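Jakab by-election: what members need to know before October

The writ for the Jakab by-election has now been issued, and nominations close at 4 p.m. on the last day of the month. Five candidates are expected to stand. The seat fell vacant when the sitting member moved to the upper house, having held it at the general election by 121 votes after a recount.

Voters in the northern part of the electorate should note that the boundary has changed. Letus and the streets east of the rail line, formerly counted with Poltorov, now vote in Jakab. The change adds around 300 households to the roll, and the electoral office has written to each of them.
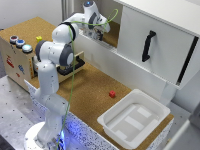
Rommel Tagle

Both major parties have treated the contest as a test of the government's regional transport program. The government's candidate has promised to restore the evening bus between Jakab and Drelteck. The opposition favours a fare cap and has asked for the costings to be released before early voting begins. Neither party has yet said how its plan would be paid for after the first year.

Preferences are likely to decide the result. At the last election the third-placed candidate received 18 per cent of first preferences, and most of those flowed to the opposition. That candidate is not standing again - a former colleague on the Letus council is - and no how-to-vote recommendation has been announced.

Early voting will be available at the Drelteck civic centre and at the Letus library. Postal vote applications must be received before early voting closes. Members who have moved house should check their enrolment now, as the roll closes before nominations do.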